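Cloth Folding Demos at Home: Tips From My Workbench
by Kumiko Tamura

Small arms are wonderful teachers of patience! I've been recording folding examples since May, and my set for the Faltesix model now stands at 2,126 episodes. Plenty of the early ones had to be thrown out, so these are the habits I wish I'd had from the start.

Pick a cloth with stripes. A plain one looks the same whichever way you turn it, and stripes make a crooked fold jump out at you when you review the recording. Gray with thin white lines on a white board works beautifully for me. Don't worry about a frayed edge or two. Real dishcloths have them, and the model may as well meet them early.

Start flat, but don't start perfect. Smooth the cloth with your palm, then give it a small twist so it sits a little off square. Change the twist every time. My first 100 episodes all began with the cloth in the same spot, and the model learned that spot and nothing else.

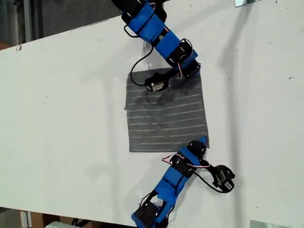 Move slowly near the corners. If you're steering both arms, let one settle before the other sets off - it feels fussy at first, but your recordings will be so much easier to learn from. When a corner slips, go back and pick it up again and keep the episode. Those little recoveries are gold! I tag mine "second try" so I can find them later.

Check the wires before each batch. Swing every joint through its full range and watch for a loop that could drag over the cloth. A cable that catches the fabric will spoil a fold long before you notice it on the screen.

Wipe the board, but leave the scuffs alone. Crumbs and lint come off with a damp rag (let it dry, or the cloth will cling). Old marks can stay. 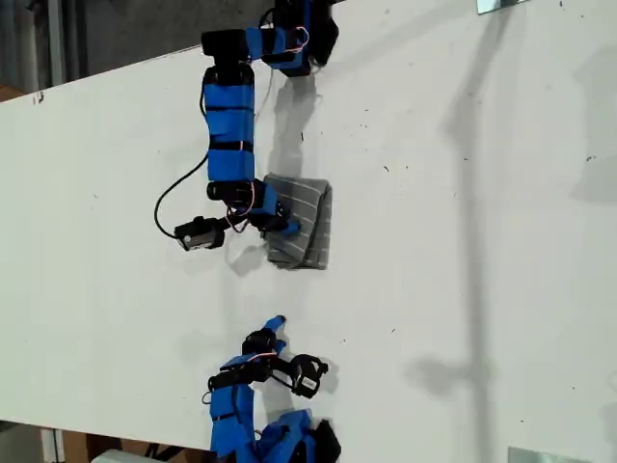

Decide what "done" means and write it on a card. Mine says: edges lined up within a finger's width, grippers open, both arms clear of the cloth. Before I had the card I stopped wherever I felt like it, and 127 episodes ended with a gripper still holding on. Out they went.

Keep the light steady too. I like to record after 7 in the evening with the lamps on, so the shadows stay put for a whole batch. Then I do another batch in the morning for variety.

Last one - take breaks. After 2 hours my hands get lazy and my folds get sloppy, and the model copies every bit of it. Tea first, then towels. I'm moving on to those next, and I can't wait!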